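Sorting the soft toys

I have been putting off the soft toys since we moved the shelves. There were three bags of them behind the door of the small room, plus whatever had collected on the windowsill, and every time I went in for the hoover something fell over. I finally made a start on 22nd July and got most of it done before tea.

I don't have a clever system. I tip one bag out at a time, never all of them, and I make three heaps: keep, wash, give away. The first bag went quickly. It was mostly fairground prizes with hard stuffing and scratchy fur, and I can't remember anyone in the house asking for one of them. The second took ages. That was the one with the Bastos bears in it, which my aunt sent over one at a time, and I had to stop and look at the labels.

Washing is the part I get asked about, so I'll put down what I do. Anything with short fur goes in a pillowcase with the top knotted, on a cool wash with half the usual powder. Anything with long fur I do by hand in the basin, because the machine turned a very nice lamb of ours into felt. Squeeze it in a towel, don't wring it, and comb it with a wide-toothed comb while it is still damp. Long fur takes two days to dry at our end of the house. Knitted bits need checking first. If a stitch has gone, sew it before it gets wet or it will run.

The small ones are harder to store than the big ones. Big ones can sit on a bed. Small ones go to the bottom of whatever you put them in and stay there until somebody tips the lot out again. I bought a hanging net from Plilline a couple of years ago and the holes were too wide, so the mice and the little cats dropped straight through on to the floor. Now I use open cardboard boxes, the shallow sort that gifts come in, and I leave the lids off. You can see what you've got. They fit two to a shelf.

Prakash Palaniappan left a comment on my last post asking whether I vacuum-bag the ones I'm keeping. I tried it once. They came out flat and the faces were creased, and one never got its nose straight again. A drawer with an old sheet in it does the same job if you only want to keep the dust off.

The give-away heap came to two carrier bags. The hospice shop on Stolberg Road takes soft toys if the safety label is still sewn in, so I checked every one and put the ones without in a separate bag for the dog rescue. They like them for the kennels as long as the plastic eyes are off. 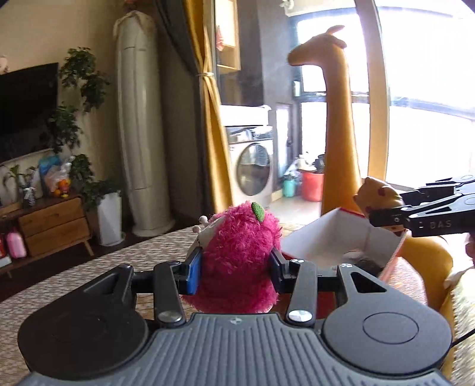
I still have the third bag to go through, and I want it finished before September, when the small room gets painted.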